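Plomside kit review: three weeks of teaching a robot arm to cook pretend soup

November 25, 2020

So I finally have enough hours on the Plomside release to write it up, which a bunch of you asked for after my grumpy post about gripper cables. Quick background if you landed here from a search: Plomside is a learning method plus the code, plus a data recorder, plus a 30-page PDF that tries very hard to be a manual. You drive the arm by hand through a task, you do that a bunch of times, you type a sentence saying what the task was, and then a policy trains on the lot and (hopefully) does it without you. There are a million of these now. What's different is that Plomside lets you go back through your recordings and relabel them. One drive where you wandered over to the pot, fumbled, and ended up at the sink can be chopped into pieces, and each piece gets its own sentence.

I love this idea. I make a LOT of bad recordings, and throwing them out hurts every time.

Setup took me 2 evenings. The install script wants a very particular version of everything and it will not tell you which one you got wrong, it just prints a path and dies. Once it's up, though, it stays up. I had one crash in the whole stretch and that was me pulling the wrong plug. The recorder is the nicest piece of the whole package. Big start and stop keys, a beep when a run is saved, and a little bar that fills up while it writes to disk so you know not to touch anything. Simple stuff, but I've used lab tools that cost real money and had none of it!

For the workspace I went with a toy kitchen, same as half the people doing this kind of work, with a steel pot on the cooktop, a carrot, and a couple of blocks stacked next to the pot. The jobs I typed in were things like "put the carrot in the pot" and "move the yellow block to the sink." A toy kitchen is a great test bed for relabeling, by the way, with so many places for a thing to end up. 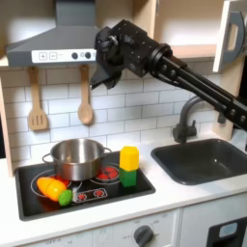 Lambrakis wrote in under my first short note on this to say the relabeling gets too much credit, and that most of the gain on a small set comes from chopping the runs shorter, whatever sentence you stick on them. Try it with the labels shuffled, was the suggestion, and see how much you lose.

Fair point, and I did try it. I trained three versions: one on the raw runs, one on the chopped runs with proper labels, and one on the chopped runs with the labels shuffled. Then I gave each of them 30 tries at the carrot job, moving the start position of the arm between tries but keeping the kitchen laid out the same. Raw runs got 8. Shuffled labels did a bit better than that, so yes, Lambrakis has something there, chopping does help by itself. But proper labels beat both by a mile on my bench, and the difference was really easy to see while it was going on. The shuffled one would head off with total confidence toward whatever it had seen most, which in my data was the pot. Ask it for the sink, get the pot. Ask it for the block, get the pot.

Please don't quote me on any of that as science. It's one arm, one kitchen and one tired person pressing the keys. I didn't run more seeds, and I picked the carrot job because I had the most recordings of it. If somebody with a proper cluster wants to do the real version I'd read it in a heartbeat.

Okay, things I didn't like. The relabeling screen is slow, and I mean go-make-a-sandwich slow. Every time you drag a cut point it reloads the whole run from the beginning, so a long recording turns into a chore. There's no undo, either. I wiped out a morning of labels by hitting the wrong key and had to redo them from memory. And the sentence box remembers the last thing you typed, which sounds handy until you find a whole batch labeled "carrot in pot" that should say something else. I found mine by luck, so check yours.

The other gripe is how it deals with tall things near a grasp. The reaching is smooth, really smooth, much better than the Leltlow code I was on before, which sort of twitched its way across the counter like it had too much coffee. But the policy only knows about the paths you drove, and if all your runs came in from the same side it has no clue what to do from the other one. Most of mine came in from the right, with the wooden spoon and spatula hanging off the range hood on one side and the faucet on the other, so what I ended up with is a policy that likes one lane and gets weird outside it.

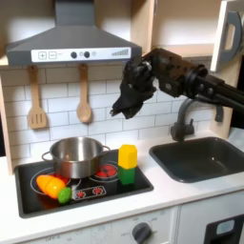

What helped was recording a small extra batch where I started the arm in awkward spots on purpose and drove it back to somewhere sensible, then labeling those pieces "back off" or "get clear of the faucet." You never ask for those sentences at test time, but the training seems to soak up the motion anyway. The PDF has a paragraph on this buried near the end and I wish it was on page one. After that batch my faucet bumps pretty much went away, and I could leave the room to refill my mug without listening for a clunk.

Compared with Leltlow, I'd say Plomside needs fewer recordings to get to something watchable and a lot more desk time cleaning up labels. If you hate driving the arm, that's a good trade. If you hate clicking, stick with Leltlow for now. Training time was close enough between them that I stopped keeping track. Memory use is higher with Plomside and my older card couldn't fit the default batch, but halving it worked fine and the results looked the same to me.

The Hollside forum has a thread going with patched versions of the relabeling screen, and one of those adds undo. I haven't installed it yet. There's supposed to be an official update in December with faster loading, so I'm holding off on the big block-sorting set until then and will keep on with the carrot in the meantime.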